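**Progress note to Janomis: common room refurbishment, Godoy house, June**

You asked for a plain account of where the money has gone and whether the seating is worth repeating at the Tuver house. My answer on the second point is still no, or at least not yet.

Spent so far: the floor repair, the delivery charge and 2 sofas from Skasent. A third sofa is on order and I would like your permission to hold it. The supplier's sheet promises a cover that "recovers its shape between uses." I have seen no sign of that, and I'd want to see it before we pay for another.

The covers are the main cost risk. A replacement set is $116 per sofa, and the supplier suggests 3 sets each so that one can be in the wash. That was not in the budget you approved. Residents say the seats are comfortable, and I believe them, but comfort was never the question. We bought these on the claim that they would need less upkeep than the old ones, and staff are still spending time pulling the fabric straight every morning.
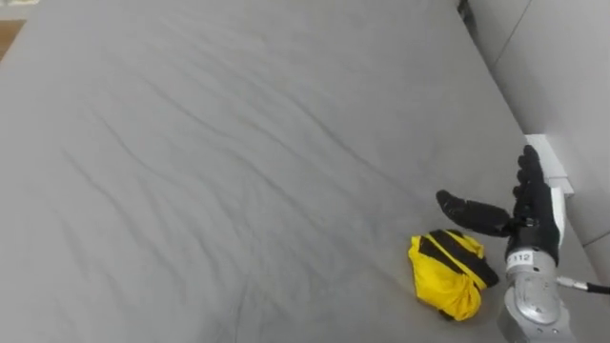
Upkeep should be judged on the seat, where people sit and where the laundry gets sorted. On the gray one the creases run in long diagonal lines and are worst across the middle, while the part toward the front is noticeably smoother. The supplier calls this normal settling – maybe so, but I have asked for that in writing.

Still open:

- written reply from Skasent on the creasing
- wash test on one cover, cold cycle, air dried
- your decision on the third sofa
- Tuver order stays on hold until the first two are closed

The floor repair is finished and I have no complaints about it. The next report will include the wash test, whichever way it goes.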